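The gripper that kept dropping things at episode 19

I lost most of June to one fault, so I'm writing it down.

The task is simple. Pick up a piece of fruit, put it on a plate, go back to the start pose. The arm did it fine in the morning. Then at run 19 the fingers opened halfway through a lift and the fruit rolled off the table. No error in the log. I restarted and it ran clean for hours, then did it again.

I blamed the grip pads first and swapped them. After that I blamed my own code and reread all of it. Jucélia Damasceno asked if I had looked at the cable, and I said yes, which was half true. I had looked at the end I could reach.

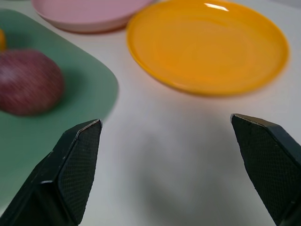

What it was

The connector behind the wrist was losing contact when the last joint turned past a certain angle. The driver saw a short dropout, reset itself, and its default on reset is open. It came back so fast that my logger, polling every 1000 ms, missed it.

I reseated the plug, added a strain relief and changed the default to hold position. Then I ran 3000 open and close cycles with the wrist turning. No drops.

Still to do: log the resets properly, and check the other 4 cables.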